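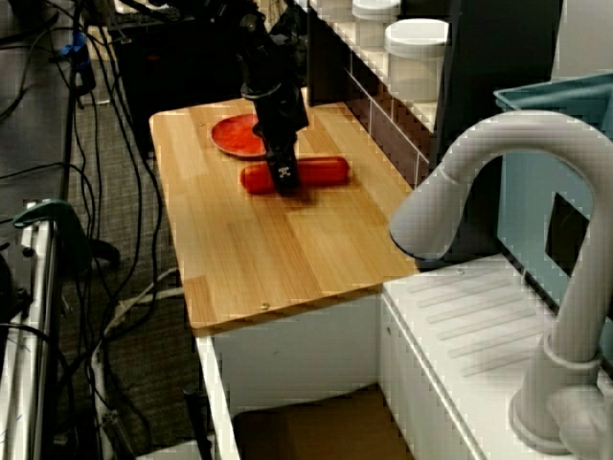 Worktop, red plate, sausage. The tap is on the right.

Small kitchens, hard use. We went to Revora, off the Cornorov road in Deltmont, to ask the woman who runs it what makes a play kitchen last. Short visit, lots of tea. She builds them, mends them, hires them out, and has opinions on taps.

She's been at it six years. Before that, fitted kitchens, the full-sized sort, "which is the same job with worse customers". The first one was for a niece. Then the niece's nursery wanted one, then the nursery down the hill, and by the second May she'd given up the day job.
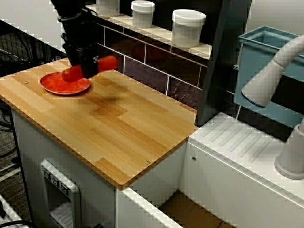 Hyun-seo Yoo
Home and family writer

She starts with the worktop. Always the worktop, she says, it's the bit people put their hands on. This one is pale wood, lots of narrow strips side by side, lighter and darker. "I like that you can see it's wood. You can get it wipe-clean and bright yellow, but then it looks like a bus." Screw heads showing on the top. I asked if that was on purpose.

"Yes and no. I used to plug them. Lovely little plugs, took me an evening. Then something comes loose and you're drilling your own lovely plugs out. Now I leave them so I can get at them." She goes round with a screwdriver every couple of weeks when a kitchen is out on hire. More in the winter term, when they get leant on.

Underneath, white cabinets. White shows everything, I said. She said good. "If it shows you clean it. I had a dark brown set once and I don't want to tell you what was in the bottom of that."

The tiles at the back are her favourite part. Dark, with pale lines between. Parents like them too, apparently, more than the children do. "Children don't care about tiles. Children care about the tap."

So, the tap. It is enormous. Comes up in a great curve and bends over to the left, far too big for the sink by any sensible measure. She's had complaints from a grandfather on that point. But it stays.

"A small tap gets ignored. I've tried it. Big one, they go straight to it and wash up for half an hour. No water in it, doesn't matter." Next to it there's a ridged draining area, white, and a blue basin behind. The ridges need a toothbrush. An old one, dry first and then with soap. She was very firm about dry first and I didn't get to why.

On the food

One plate, one sausage when we were there, both red. I'd expected baskets of the stuff. She used to send each kitchen out with 34 pieces of food and got back, on a good week, 13. The rest in coat pockets, down radiators, one aubergine returned by post from Lavoie with an apology.

"Too much food and they tip it. That's the game then, tipping. Give them a plate and a sausage and they cook." Does it work with older ones? "Up to five or so. After that they want a till."

Why a sausage? Rolls but not far, she says. Peas are a menace. Eggs are fine if they're wooden and awful if they come in halves, you only ever have the one half. And everyone knows what to do with a sausage, you don't have to be shown. The plate is shallow with a bit of a rim, enough to stop things wandering off, though a sausage will hang over both sides if you lay it straight across.

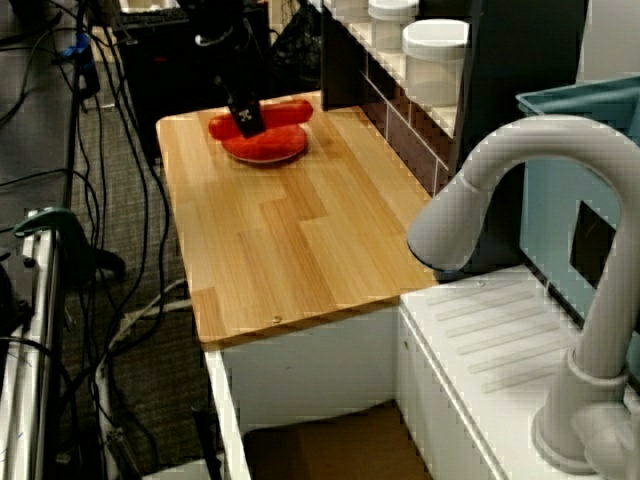
On shelves, and putting away

The shelf at the back is where the white containers live, lids on. She's strict on the lids. A container without a lid becomes a hat. Big ones to the front if you can, so the small hands find something easy first, but she admits they move about and she has stopped minding.

There's also the upright dark panel between the worktop side and the sink side. I took it for decoration. "It's for arguments," she said. One child cooks, one washes up, and the panel tells them whose bit is whose. Definately works better than asking them nicely.

Tidying is the other thing people write to her about. Her rule is that every thing has one place and the place is obvious. Plate on the worktop, containers up on the shelf. No labels. She doesn't do labels for people who can't read yet.

Cost? A full kitchen, worktop and sink side both, is 414 to buy, delivered inside Deltmont. Hire is by the term and she'd rather you rang. There is a waiting list, about two months at the moment, longer for teh ones with shelving.

Last question, because her phone had started going. What would she change? Long pause. "The tap," she said. "I'd go bigger."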